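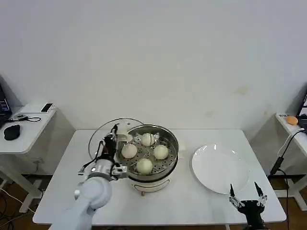
Steamer task: lid held in the left gripper, four buns on the tray, plate to the right.

Trikix Student Manipulation Kit – Two-Arm Set

The Trikix two-arm set is supplied to schools, colleges and clubs that teach manipulation on household tasks. It consists of two arms, two grippers, a wrist camera for each gripper and a printed coursebook. The steamer task is unit 2 of the coursebook and is normally the first in which a group uses both arms at once.

Grippers

Each gripper has two fingers driven through metal linkages. The pads are replaceable and should be checked for wear at the start of term. Grip force is set in software, in steps from 0 to 1,000. For the steamer task the coursebook gives 444 for the lid and leaves the value for the buns to the group. Values above the lid setting mark a soft bun and will be logged as a fault by the scoring script.
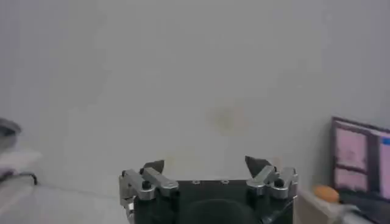 Hye-jin Ahn

Wrist cameras

The camera is fixed behind the pads and moves with the gripper. Both fingertips stay in view when the gripper is open, which allows students to judge the gap against the object before closing. Calibrate against a plain wall before each session. Recalibrate if the bracket has been touched.

Recording

Sessions are recorded with the Akia logger, included in the set. Storage on the supplied drive is sufficient for 2,000 attempts at the default length. Groups entering the Morrison Cup must submit their logs unedited – trimmed files are rejected on upload. Entries close in November.

Supplied

Two arms with table clamps
Two grippers, fitted
Two wrist cameras with cables
Spare pads, one pair per gripper
Drive with Akia logger
Coursebook, units 1 to 6

Not supplied

Laptops, tables, steamer, plate and food. Any electric steamer with a separate lid may be used. The lid should have a rim the pads can close on.

Orders and support

Kits are sold through Maltoler. Club and classroom prices are given on request. Questions on the coursebook go to Adebayo Adeleke at the education desk. Please quote the kit number printed on the base of the left arm.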